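双腕ロボット用シミュレーター「Trultik」を半年使ってみて(停止動作の不具合について)

1月23日 ヤツィリ・サバラ

うちの小さな研究室にTrultikが来たのは去年の7月のことでした。価格は1,249ユーロ。私たちの予算では気軽に出せる額ではなく、同僚のフェルハト・ドゥルスンさんとお茶を何杯も飲みながら、ああでもないこうでもないと相談したのを覚えています。買ってよかったかと聞かれれば、今でも「はい」と答えます。ただ、途中でかなり肝を冷やす不具合に出会いましたので、これから導入される方のために、少し長くなりますが書いておきますね。

普段の使い心地

まず良いところから。部屋の切り替えが軽くて、台所ふうの部屋でも作業場ふうの部屋でも、待たされることがほとんどありません。腕の動きも素直で、初めて触った学生さんがその日のうちに簡単な把持を組めたときは、私までうれしくなってしまいました! 視点をいくつも切り替えられるのも助かります。手先に寄った視点だと、グリッパーの黒い縁のすぐ向こうに太い灰色の筒や目盛りのついた定規が大きく見えて、距離感をつかむのにちょうどいいのです。引いた視点なら、白い本体と腕の向こうに緑の扉の戸棚まで入ります。目盛りの数字がぼやけて読めないのは惜しいところで、ここは次の版に期待しています。

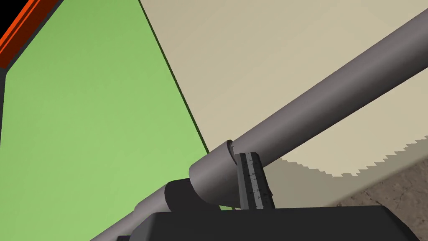
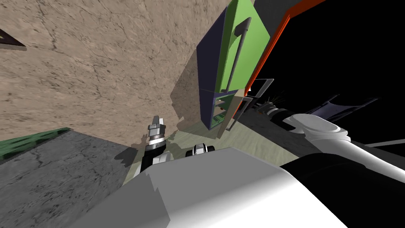 止まらない腕

さて、本題です。私たちは夜のあいだに把持の試行を自動で流していて、その日も約900回分を仕掛けて帰りました。翌朝ログを開くと、途中から接触力の値が上限をはるかに超えているのに、保護停止が一度もかかっていません。左腕が物に当たったまま、ずっと押し続けていたことになります。画面の中の話ですから何も壊れてはいませんが、同じ設定を実機に移す予定だったので、背筋がすうっと寒くなりました。

フェルハトさんと二日がかりで追いかけて、ようやく再現の手順が見つかりました。試行の途中で部屋を読み込み直すと、右腕の力の上限は引き継がれるのに、左腕だけ「制限なし」に戻ってしまうのです。しかも設定画面には元の数値が表示されたままなので、見ただけではまず気づけません。警告も出ません。私はここがいちばん怖いと思いました。

サポートの対応

販売元のJundisに連絡すると、担当のチャンテル・ネルさんがとても丁寧に話を聞いてくださいました。ログを送った次の日には「こちらでも再現しました」と返事があり、修正版が届くまでの回避策も教わりました。部屋を読み込んだあとに、両腕の上限をスクリプトから書き直すというものです。一行足すだけなのですが、うっかり忘れそうなので、うちでは起動用のファイルに入れてしまいました。修正版では左腕の値もきちんと残り、同じ手順を繰り返しても症状は出ていません。とはいえ更新履歴には「軽微な修正」としか書かれておらず、安全にかかわることなのですから、もう少しはっきり知らせてほしかったなあと思います。

これから使う方へ

古い版をお使いでしたら、まず更新を。そして実機に移す前に、左右の腕をそれぞれわざと物に当てて、停止がかかるところを確かめてみてください(五分もあれば済みます)。設定画面の数字だけで安心しないでくださいね、私がそうでしたから。

評価は星五つのうち四つです。減らした一つは更新履歴の書き方の分で、そこが直ったら喜んで足しにきます。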